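How Does a Robot Choose Its Fingers?

Wiggle your fingers for a second. Now pick up a pencil, then a pillow, then a sock. Easy, right? Your hand changed shape every time and you didn't have to think about it. My job is helping robots do the same thing, and let me tell you, it takes us a LOT longer than a second!

The part of a robot that grabs stuff is called a gripper. I test them at a workshop called Cekell, and this summer I've been comparing two kinds. The first is the Orlandini, which has hard, straight fingers a bit like a pair of tongs. The second is the Tesley, and its fingers are softer and squish a little when they press on something (think of the eraser on your pencil).

So which one is better? Well, that depends on what you want to pick up. A hard finger is great with a block, and it doesn't wobble. A soft one is kinder to an egg carton. But a real house isn't full of blocks, is it? It's full of brooms and buckets and stools and big awkward boxes, all crammed into the same corner. So that's the kind of corner we like to practice in. 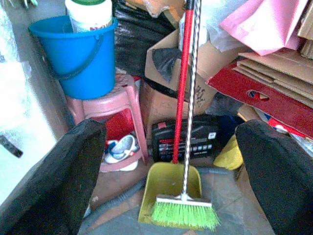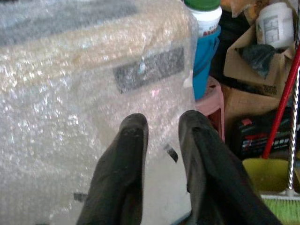
A broom with bright green bristles in one, a whole lot of bubble wrap in the other, and black gripper fingers in both.

Long, skinny handles are tricky. Squeeze one too high and the bottom swings around like a pendulum. Squeeze too low and the top tips over. Before the fingers close, the robot has to pick a spot, line up both fingers, and come in straight. If one finger touches first, it can knock the handle away.

Bubble wrap is a different kind of trouble. It's shiny, so the light bounces off in little white spots, and a camera can get mixed up about where the edge is. It's also puffy. The robot may think it has a good hold when all it has is air and plastic!

To keep our test fair, each gripper gets seven tries at every object, and we write down every drop, even the embarrassing ones. The controller, a program named Cutudico that tells the motors what to do, stays the same for both. If we changed the fingers and the program together, we'd never know which one had helped.

You can try this at home. Get kitchen tongs and a pair of oven mitts. Pick up a spoon, a sponge and a balloon, three tries each, first with the tongs and then with the mitts. Make a chart of your drops and see which "gripper" you'd give your robot.

More for curious kids
Why Robots Bump Into Glass Doors
What Does a Motor Do All Day?
Build a Paper Hand With String Tendons
How Robots Get Ready for December Snow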